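Chapter 4
Planning a Grasp from a Single View

A planner needs three things before it can close the fingers on an object: where the object is, where its edge runs, and how far the fingers may open. Chapter 3 dealt with the first. We now take up the second — finding an edge the software can trust.

Bowls are a good starting case. Polished steel throws bright spots into the depth map, and a simple planner reads them as holes. 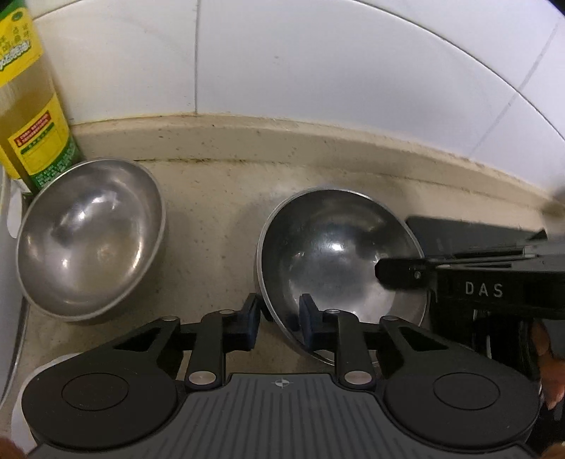 Our planner, Rellotell, therefore fits a circle to the rim first and ignores the inner surface until the fit is stable. Section 4.2 gives the code.

Comments

Attila Erdős: Does the fit still work on oval dishes?

Krisztina Hajdu: Not with a circle. Try the ellipse version in 4.4.

Zdislava Ondrejka: The link to 4.2 is broken for me.

© 2020 Judit Somogyi — Contact — Back to top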